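Chapter 7
Comparing Grippers: What a Trial Can and Cannot Tell You

Every gripper on the market has passed a test. The trouble starts when you ask which test, who ran it, and what was sitting between the fingers at the time. A vendor who reports 676 good picks has told you something, but until you know how many tries were made, it is hard to say what.

This chapter is about setting up a comparison that a person who dislikes your conclusion would still have to take seriously. Most comparisons in print do not meet that standard. They change the gripper and the controller on the same afternoon, or they let the operator learn the job on the first device and then credit the second one with the improvement. Some drop the failures that were "clearly not the gripper's fault" - a phrase that should make you reach for the raw log.

We will work with a two-arm bench and very plain objects. Plain objects are dull, and they are also the ones where a difference between two devices is easiest to pin down. If you can't get a clean answer with a flat block, you won't get one with a bag of onions.

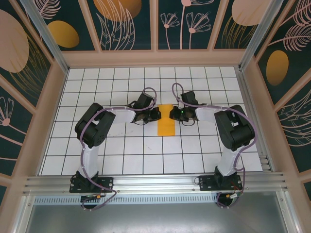 SKORLEY, July

Two arms share one rail, with their grippers facing each other over an orange-yellow block. Bench trials often begin this way, and the layout raises questions before anything is scored. Does the left arm get the same approach to the block as the right? If a pick fails on one side, do you blame the jaws, the wrist, or the cable that runs back along the arm? A cable that pulls on a wrist can shift a grasp by enough to matter, and few reports mention it.

The tile grid is useful if the block's starting place is written down against it. Otherwise it is floor covering.

The running case in this chapter is the Neller trial, which set a Windonano gripper against a model from Đồng. The final count was 1,479 attempts, a number that got repeated in every summary. Less often repeated was that the attempts came from only 2 placements of the block. A large count from a narrow setup tells you a great deal about that setup. It does not tell you how either gripper handles a block that has been turned a little to one side.

We do not claim the Neller result was wrong. Section 7.3 reworks its data, and the ranking may even hold up. The claim in Section 7.1 is smaller: a reader of the original report had no means of checking.

Before you go on

Find one published gripper comparison and write down what was held fixed, what was changed, and what the authors counted as a failure. Leave a blank wherever the report is silent - do not guess. Keep the sheet, as you will need it for the first exercise.

7.1 What counts as a pick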